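The chores are coming along nicely

4 min read

Ask a roomful of people when a machine will do their washing-up and most of them laugh. I've stopped laughing. I think household robots are closer than the jokes suggest, and I think the thing that will get them into our kitchens is dull, patient work on cups, lids and pots.

I came to this from the shop floor. For 8 years I helped run the packing line at Kidell, a small homeware firm outside Sostalbridge, and we put in our first arm when I was still new. It was bolted down behind a cage, it picked the same tray from the same spot, and it was brilliant at it. Move the tray by the width of a thumb and it would close on thin air with total confidence. On a good shift we sent out 405 boxes, and every one of them depended on somebody having lined things up beforehand.

A home has no one lining things up. Think about making rice. You open a lid, lift out a pot, put it back so that it sits properly, shut the lid and press the right button out of several. A child can learn it on a Sunday morning. For a machine it's a run of small problems, and each one has its own way of going wrong. The pot is dark, the body round it is dark too, and a shiny surface throws back bits of the room that a camera can easily take for something solid.
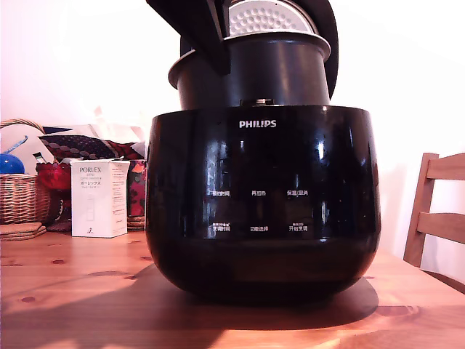 Lid up, inner pot clear of the body: an everyday chore with plenty of steps in it.

Then there are the buttons. Our packing arm never had to read anything. A kitchen helper will need to know "reheat" from "keep warm" in whatever language the maker chose, and it will need to know which of them you meant when you mumbled at it on your way out of the door. I find this part thrilling, because it's where the progress has been quickest. Software that can look at a label and make sense of it used to be a research topic. Now it's a part you can build on.

Hands are slower. I'll give the doubters that gladly. Granström, who supplied our second arm, ran an open afternoon in March where visitors could set it a task, and I went along with a bag of things from my own cupboards. It managed 82 lifts before we all went for tea. The ones it fumbled were the ones I'd have guessed: thin rims, slippery glaze, anything standing right up against something else.

That last kind deserves more respect than it gets. Take hold of a cup in open space and you only have the cup to worry about. Put another object hard up against it and the fingers have to find room, keep their pressure on the right thing and leave the neighbour where it was. 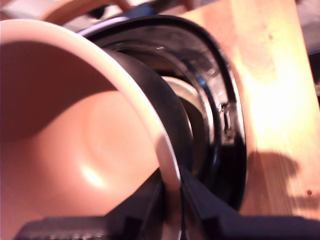 A pink cup, two fingers and very little elbow room.

People do this without looking, usually while talking. I've watched myself clear a table since that afternoon and it's humbling – I nudge, tilt and slide things all the time, and I couldn't tell you the rules I'm using. So when someone shows me a gripper working slowly at one cup, I don't see a let-down. I see the real job being tackled at last, after years of polished films in which the worktop was bare.

Can machines do the chores yet, then? A few of them, slowly, with a person in the house. I wouldn't leave one alone with my grandmother's plates. But Akach, the firm that now looks after the Kidell line, has an arm sorting mixed returns, chipped mugs and all, and it copes with things turning up at odd angles in a way our first one never could. It took 10 days to set up. The cage arm took most of a summer.

I'd happily have a slow one at home. If it needs the whole evening to put away the supper things, fine, I'll be in the other room with a book. Let it start with the cups.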